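Home | Workshop | Gallery | Notes | Contact

Sorting the Odds and Ends

Every March the shelves at Filip get emptied and whatever has no home goes into bins until someone decides where it belongs. The gray metal one took the small stuff this year - a green plastic cup, blue sunglasses, a tape measure, a roll of tape and a green building block among it. 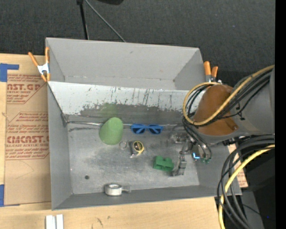 Sorting is slow for the first hour and then goes quickly. Tools go back to the drawers by the door, and tape goes on the rail. Toys are boxed for the playroom at Fiva. Anything with a name on it is put on the front desk, and the rest stays on the lost shelf until 12th May.

The shelf is open to anyone who wants to look through it. Glasses and keys are the things people ask for most, so check there first. Write to Delia Matei if you think something is yours.

Recent galleries
- Painting the back hall
- New drawers at Flutiter
- Itia storeroom, before and after

Contact | Copyright Filip | Back to top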